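3. Construction of the hand-held gripper

3.1 Setting and constraints

The gripper was built in a shared workshop of 17 members, most of whom use the room for woodwork and bicycle repair. Work on it had to fit around theirs. We had one bench, a share of the tool wall and the use of a printer that was also needed by other people, so parts were designed to print in a single evening and to be assembled with a hex key and a small screwdriver. No machined parts were used. Where a piece could be bought cheaply it was bought, and the remainder was printed.

The aim was a tool that a person can carry by hand while doing an ordinary task, and that records what the fingers do. The same fingers should later fit on an arm without being redrawn. This second requirement settled most of the early choices. The finger mount, the distance between the camera and the fingertips, and the opening width are all the same in the hand-held version and in the arm version described in Section 5.

3.2 Fingers

Each finger consists of a rigid black plate and a soft pad with ribs. The pad has a triangular profile and bends around an object when its face is pressed. We printed the pads in orange filament from Plastatier, which was the only flexible filament the workshop had in stock at the time, and kept the colour when we reordered. Bright orange is easy to pick out in the recordings, so there was no reason to change it.

The first pads were too stiff. They had a solid back wall and thick ribs, and when closed on a cup they pushed it away before they began to bend. Thinning the ribs helped more than thinning the wall. The pads used in this paper are the fourth version. They take a little over three hours to print as a pair, and the printer has to be slowed down considerably or the ribs come out with gaps.

The plates are joined to the slide with countersunk screws. In an earlier build we used heat-set inserts, but two of them pulled out during a session in February and we went back to captive nuts, which are slower to fit and have not failed since.

The slide itself is a short linear rail sold by Jodberg, with one carriage for each finger. A trigger under the grip closes both carriages together through a cord. A spring opens them again. The cord stretches in its first few hours of use and must be tightened once, after which it holds its length well enough for our purposes.

3.3 Camera and markers

The camera sits behind the fingers and looks out over them through a fisheye lens. We chose the widest lens that would focus at the distance of the fingertips. A narrower one gave a cleaner picture of the fingers but lost most of the table, and without the table the position tracking drifted. The lens bends straight edges strongly towards the rim. We correct for this when estimating position but leave the pictures uncorrected for training.

Each finger carries a square printed marker on its upper face. The distance between the two markers gives the opening of the gripper in every frame, so no sensor is needed on the slide. Markers printed on ordinary paper curled at the corners after a while — the workshop is damp in winter — and we now print them on matt label stock. Glossy labels should be avoided. Under the overhead lights they reflect enough to hide the pattern at some angles.

3.4 Work table

Recording was done at one table with a yellow wooden top, against black cloth. Large coloured letters are fixed to the cloth. A plain black background gives the tracking software very little to hold on to, and in the first sessions it lost its position whenever the gripper was lifted and pointed away from the table. We tried patterned fabric before the letters. It worked, but the pattern repeated and the software sometimes jumped from one part of it to another.

The task set was drawn up by Eliseo Zepeda and kept deliberately small. It includes handled objects, because a handle asks for a different approach from a plain cylinder: the fingers have to come in on both sides of a fairly thin part, and the body of the object often blocks much of the camera's view while they do so. Figure 2 was taken with the fingers closed on a handle of this sort.
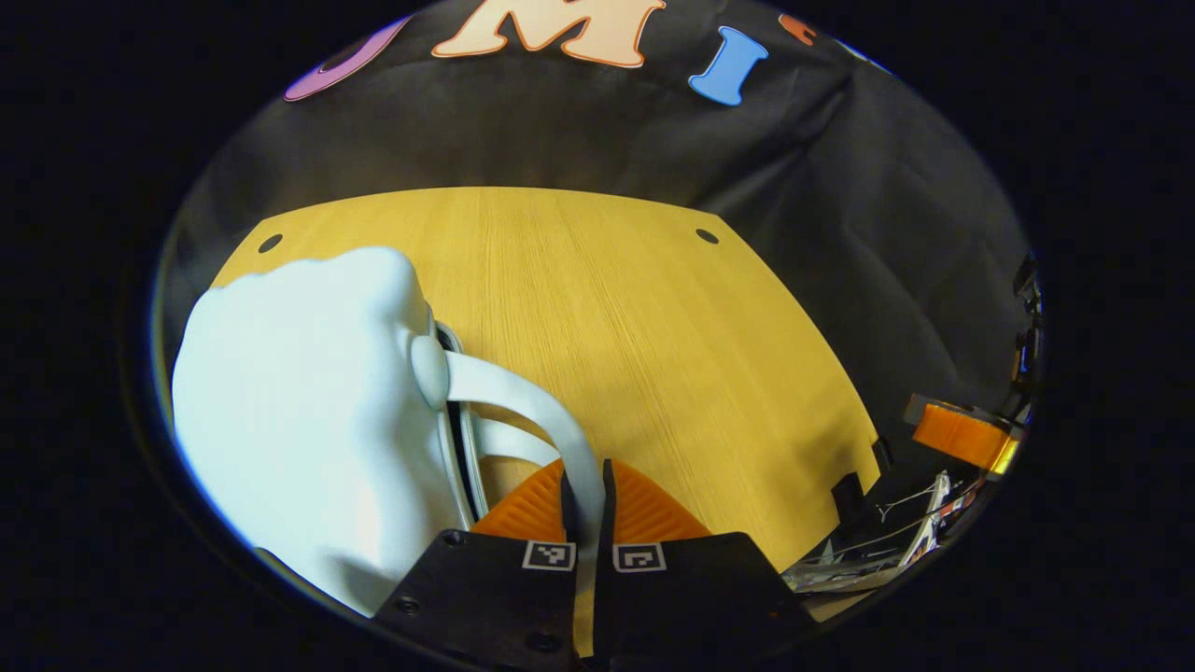

Home and Shared Workshop Robotics Group, Foro

Figure 2. View from the hand-held gripper. The fingers hold the lower part of a white curved handle, and the object it belongs to takes up much of the left of the view. The square markers lie just below the orange pads.

Large, bright objects close to the lens caused trouble with exposure. With the camera on automatic, a white object would darken the remainder of the picture as it came near, and the markers became harder to read. We fixed the exposure at the start of each session and accepted that pale surfaces would be slightly too bright. This was done for all recordings after the first 800. The earlier ones were kept, with the opening width filled in by interpolation where a marker was missed.

3.5 Recordings

In total 3033 recordings were made with the hand-held gripper. A recording starts when the operator presses a button on the grip and ends when it is pressed again. Operators were asked to move at a normal pace and to avoid resting the gripper on the table part way through. Failed grasps were kept if the operator recovered without stopping, and discarded otherwise.

Files were copied to the workshop computer at the end of each session and checked with a script, Wada, that we wrote for the purpose. It rejects a recording if both markers are missing for longer than 2 seconds or if the tracked position jumps further than a hand could plausibly move between frames. Most rejections were of the first kind, and most of these came from cloth sleeves falling across the fingers. Operators were then asked to roll their sleeves up before starting.

The pads wore at the tips and were replaced when the first rib began to split. We did not see a change in the recordings before and after replacement, but we have not tested for one. Drawings for the plates, pads and grip are listed in the appendix, together with the printer settings for each part.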